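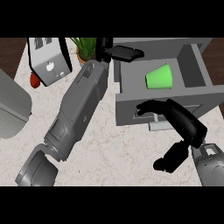
Castton Musicians Board > Bands and Gigging > Splitting the fee when one player brings the PA

lowbrass_len
We're a six-piece doing mostly weddings and the odd RSL. Fees have always been split evenly. Our keys player, Benedita Ramalho (some of you will know her from the Grurier Street trio), bought a new PA last winter and has been hauling it to every job in her own van. She hasn't asked for anything. Our drummer reckons she should get a share for the gear and our guitarist reckons an even split is an even split. What do other bands do?

For context, a normal wedding pays us $1387 after the agent's cut. Odd figure, but it's what lands in the account.

tworoads
Seventh share to the PA. That's how every band I've been in has done it. Six players, seven shares, and whoever owns the rig gets two. Nobody has ever argued after the first gig where they had to help carry the subs.

Marg_on_bass
I don't like the seventh share. It goes up when the fee goes up, and the speakers don't work any harder at a good wedding than at a bad one. We pay a flat $90 a gig off the top to the owner, then split the rest evenly. Petrol for the van is separate and gets paid against receipts.

tworoads
On their fee the seventh share is $198. Hiring a decent rig with delivery would cost more than that where I live.

Marg_on_bass
Sure, but she isn't a hire company. A hire company turns up, sets up, and brings you another one when a channel dies. And she gets to keep the PA when the band folds.

halfstopped
She also has to store it, insure it and fix it. Have you priced a replacement driver lately? I had one go in April and it wiped out everything I'd been paid for the gear since Christmas.

lowbrass_len
Should have said, she uses it for the trio as well, and for her students' end of year concert. So it isn't only ours.

Marg_on_bass
Then I'd definitely go flat.

k_dronden
We went the other way and bought the PA as a band. Everyone put in $800 and it was all very friendly until our singer moved to Perth and wanted her money back. We'd written nothing down. She thought she was owed the full amount and we thought she was owed a share of what it would sell for second-hand. We settled somewhere in the middle and she still doesn't come to the Christmas drinks. If you buy together, put it in writing, including what happens when somebody leaves.

tworoads
Agree with that. Never own gear jointly.

halfstopped
Never is a bit strong. The Bhat Family Band have owned their desk jointly for years.

tworoads
They're a family.

halfstopped
Fair.

reedy_sue
Has anyone asked Benedita what she wants? I was the PA person in a ceilidh band and I didn't care much about the money. What wore me out was arriving at 4 to set up while the others rolled in at six with a sax case, then being last out of the car park. I'd have swapped the extra cash for two people there at load-in.

lowbrass_len
Not yet. I wanted to have something to offer before raising it. The load-in point is a good one. I'm usually there early but I can't say the same for the rest of us.

Marg_on_bass
We have a roster for it. Two on load-in, two on load-out, and if you miss yours you pay the person who covered. I keep it in the same spreadsheet as the set lists.

k_dronden
Check the insurance too. My home contents policy dropped cover for anything used to earn income, and I only found out when I rang about a stolen mic case. If she's on a separate policy the band could pay the premium in place of a gig fee.

lowbrass_len
Talked to her after rehearsal. She is on a separate policy, and the renewal is coming up. We've agreed on Marg's flat amount per gig plus petrol, and she pays the insurance herself out of that. Two people on load-in every time, starting with the guitarist. He isn't thrilled but he's said yes. We'll look at it again at the end of the season.

tworoads
Still think she's underpaid.

reedy_sue
Glad it's sorted. Get the guitarist to coil the leads properly as well.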